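What a Free Upgrade Costs

I have toured a lot of model homes for someone who owns one house and doesn't plan to buy another. My sister was looking last year, then my neighbor's son, and I seem to be the person people bring along because I ask about drainage. So I have now sat through the sales pitch at Lutham three times, and at the Conness townhomes across the highway twice, and I'd like to complain about the word "included."

The pitch goes like this. You walk in, somebody hands you a bottle of water with the builder's logo on it, and before you've seen a bedroom you are told about the incentive package. At Lutham in February it was a washer and dryer, a refrigerator, and blinds on the street side, all "included at no cost" if you signed by the end of the month and used Dultik, the lender the builder prefers. In April, I would bet, it will be something else, and that offer will also end at the end of the month. 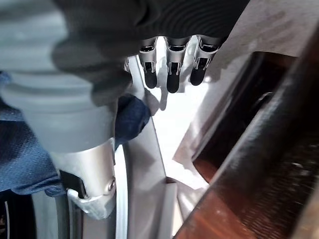 So who pays for the free appliances? The buyer does, usually in the price of the house or the terms of the loan, and then goes on paying for as long as the mortgage lasts.

I don't think that's a scandal. A builder is a business and the machines have to come from somewhere. What bothers me is how hard it is to find out what they cost. I asked the agent at Lutham what would come off the price if my sister skipped the whole package and brought her own washer, which was three years old and worked fine. The agent said the package had no cash value. I asked how something could be worth thousands of dollars on the poster and nothing at the desk. She told me it was a very popular package.

We did get a number in the end, though we had to get it sideways. My sister took the loan sheet from Dultik to her credit union and had them price the same loan on the same house. The credit union's payment came in $59 a month lower. You can do the rest on the back of the brochure. Over ten years that is $7,080, and she'd have gone through one set of appliances by then and been paying on the ghost of it. To be fair to Dultik, their closing costs were $569 less, and if she'd planned to sell in a year it might have been close. She didn't plan to sell in a year. Hardly anyone touring a four-bedroom with a fenced yard does.

I can hear the answer to this, because I've heard it from two agents and one brother-in-law. People are stretched thin at closing. They've handed over the down payment, they've paid the movers, and the last thing they want is to go shopping for a refrigerator. Rolling it all together is a kindness. There's something to that. I remember our own first month, when we ate out of a cooler and drove to the laundromat on Sundays. I would have signed a good many things that month for a washer that was already hooked up.

But a kindness can come with a price tag on it. If the builder printed one line saying the laundry pair adds this much and the refrigerator adds that much, take them or leave them, I would have no essay to write. Grocery stores manage it for eggs.
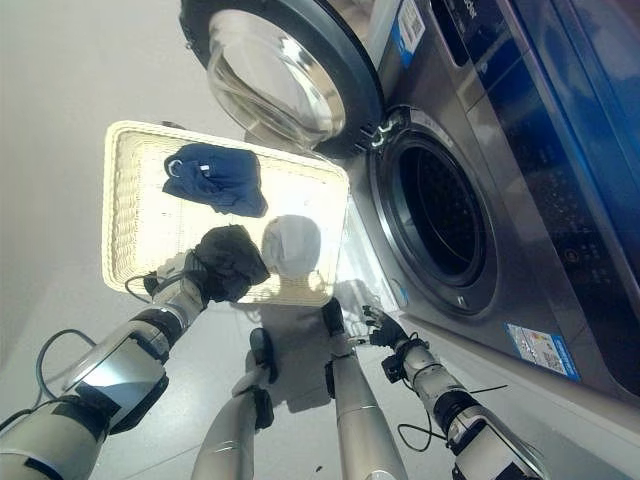 A front-loading washer with the door open.

The deadline is the other part I don't believe in. My sister was told there were 23 lots left in the phase and that they were going fast. When we came back seven weeks later to look at the corner lot again, the same board was on the same wall, and I'll let you guess whether the pins had moved much. Conness does it with a "preferred buyer list," which as far as I could tell is a list of everybody who wrote down an email address at the door. I've been a preferred buyer there since fall. I get a message every week.

Then there are the things left off the sheet altogether. The homeowners' dues at Lutham are $336 a quarter, and I only know that because I asked, after the kitchen and the owner's suite and the walk through the garage. It wasn't a secret – it was on page nine of a packet. But the free blinds were on a banner out by the road, in letters you could read from a moving car, and I think a buyer is entitled to wonder about the difference.

The one place I've visited that did it differently was Tang, a small outfit putting up a dozen houses behind the old feed store. No banner, no water bottle. The houses came with hookups and an empty space in the laundry room, and a sheet with option prices down the right side. Their base price looked worse next to Lutham's until we added everything up, and then it looked pretty ordinary. I noticed two problems with the grading, which I mentioned, so please don't take this as an ad.

My sister bought a resale in the end, ten minutes farther out, with an ugly bathroom. The old washer went with her. If you're heading out to tour something this weekend, ask for the price without the package, and ask for it in writing. Then take the loan sheet to somebody who doesn't work down the hall from the person who gave it to you.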